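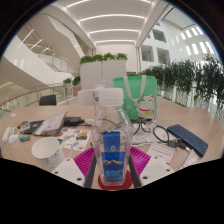 4. Voting behaviour at the Barus pie tasting

4.1 Setting and rules

The Barus pie tasting is a ticketed afternoon event held each December on the foreshore reserve. Twelve bakeries set up along a single path and hand out quarter pies. A standard ticket carries 6 tokens, each exchanged for one sample, and a tear-off ballot with space for a single vote. Visitors who want more than the standard allocation have to buy another ticket, and a second ticket comes with a second ballot. The organisers have always regarded this as fair. Several of the bakers we spoke to did not.

The rules leave most of the work to the visitor. There is no requirement to try every entry, and with a standard ticket it can't be done. A vote can be cast at any time before the box closes, for any bakery, including one the voter has not visited. The ballot lists the bakeries in alphabetical order, which puts Ansari and Arine at the top, and the stalls are set out in the order in which site fees were paid. In the year studied, these two orders had very little in common, so we were able to look at list position and path position separately.

Ballots were dropped into one box beside the exit gate. In earlier years there had been a box at each end, but the organisers moved to one after a dispute over a late collection. Token stubs were kept by the stalls and handed over to us at the end of the day. Each stub carries the serial number of its ticket, as does the ballot, so a vote can be matched to the samples that its holder had collected. It can't be matched to a named person, as tickets were sold without recording who bought them.

4.2 Data

We recovered 1003 ballots. A small number were blank or marked for more than one bakery and were set aside before the main analysis. Stub collection was less tidy. One stall threw out part of its stubs with the general rubbish, and its row in the results should be read with that in mind. We have kept the stall in, after checking that its removal does not change the ranking of any other entry.

Interviews were done with 200 visitors as they left. Interviewers worked in pairs near the gate and approached the next adult to pass once the previous interview had finished. The questions covered what people had eaten, what they had voted for, when they had decided, and whether they had known any of the bakeries beforehand. People were free to answer while finishing their food, which made some of the recordings hard to transcribe. The coding scheme was drafted by Lachlan Kerr and revised once after a trial on a small batch of transcripts. The scheme was closed on 20 March 2025, and the transcripts coded before then were done again from the start.

We did not collect taste scores. A blind panel had been considered, but the pies at this event differ in filling, pastry and serving temperature to such a degree that a panel score would have told us little about how the public votes. Our interest is in the ballot as a record of a choice made under ordinary festival conditions, with queues, noise, children and a limited number of tokens.
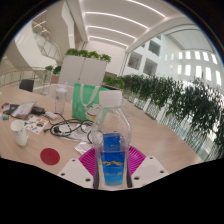
4.3 Samples taken before voting

Most voters used all of their tokens, but a good many voted before they had done so. The stub records can't give the time of a vote, so this finding rests on the interviews. A common account was that the person had eaten three or four samples, found one they liked, filled in the ballot while standing in the next queue, and then carried on eating with the slip already folded in a pocket. Very few of these people said they had changed their vote afterwards. Some said they would have liked to but had filled it in using pen.

This matters for the smaller stalls at the far end of the path. Their samples were often the last to be collected, and by then the ballot had been decided for a fair share of visitors. The stub count for these stalls was healthy, and their owners had gone home believing they had done well. When votes are expressed as a share of samples handed out, they fall to the bottom of the table along with one stall from the middle that ran short of pies early in the afternoon.

Votes for a bakery whose sample had not been collected were more common than we expected. Part of this is explained by couples and families pooling their tokens. A person may have tasted a pie from someone else's plate, and no stub would show it. The interviews suggest that pooling was widespread, and that groups planned for it, with each member sent to a different queue. We also heard from visitors who voted for a bakery because they bought from it during the week, and who saw nothing improper in that. One man had voted for his cousin's stall without tasting anything from it, on the grounds that he already knew what the pies were like.

4.4 List position and path position

Being near the top of the printed ballot was worth little. Ansari, listed first, finished in the middle of the table, and Arine, listed second, finished one place below it. We found no sign that voters had run down the list and stopped at a familiar name. The ballot is a small card and all 12 names can be read at once, so there may be less reason for an order effect than on a longer form.

Position on the path was a different matter. The first stall inside the gate had the longest queue for the first part of the afternoon and gave out more samples than any other. Its share of votes per sample was ordinary. The stalls that did best on that measure were the third, fourth and fifth, which visitors tended to reach while still hungry and with enough behind them to make a comparison. This pattern fits the interview accounts of early decisions, but it comes from one event in one year, and the quality of the pies is mixed up in it. The fourth stall, Venus, had won twice before and had a sign up saying so.

We tried to separate reputation from position by comparing visitors who had known of Venus beforehand with those who had not. Both groups favoured it. The gap between them was small and ran in the expected direction, with prior customers slightly more loyal. We would not put much weight on the comparison, given how few visitors in the second group had also gone past the halfway point before voting.

4.5 Drinks and the break between samples

Sensory work in a laboratory normally includes a rinse with water between samples. A public tasting has no such step unless visitors take it themselves. Drinks at Barus were sold separately from a van near the car park, and the nearest tap was behind the toilets. Interviewees mentioned beer, coffee and soft drink more often than water. Those who had brought their own bottle generally said they drank from it because of the heat, or because of the pepper in one of the beef pies, and not to clear the palate.

We asked whether people had left a gap between one sample and the next. The queues did this for them at the busy stalls. At the quieter end of the path it was possible to collect two samples within a minute or so, and many did, carrying both to a table and eating them together. Side-by-side eating of this kind may help a voter to compare, but it favours stronger flavours, and two bakers with mild fillings raised this with us without being asked. Seating was also uneven. The tables were grouped close to the gate, so visitors who preferred to sit down either walked back with their food or waited until the end.

None of these conditions can be read from the ballots. We note them here as they bear on the recommendations in Section 5, where a free water point halfway along the path is among the cheaper changes put forward. The cost would fall to the organisers, who already pay for a standpipe on the reserve.

Figure 4. Bottled water with a blue label and white cap, on a round light wood table with a white cup.

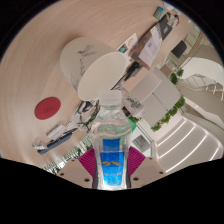 4.6 Limits of the data

The serial numbers link a vote to a ticket and nothing further. Where a ticket was shared, the ballot may reflect one person's view or a group's, and we can't tell which. Second tickets raise the same problem from the other side, as two ballots may belong to one voter. Ticket sales at the gate suggest that repeat purchases were rare, though the seller on duty was relying on memory when we asked.

Our interviews were held at the exit and so missed anyone who left by the beach steps. Interviewers noticed people going that way late in the afternoon, mostly families with young children. They would have had to walk back to the gate to vote, and we assume that few did. The stubs of this group are in the data with no ballot against them, and they were left out of the per-sample figures for the early-decision analysis but kept in everywhere else.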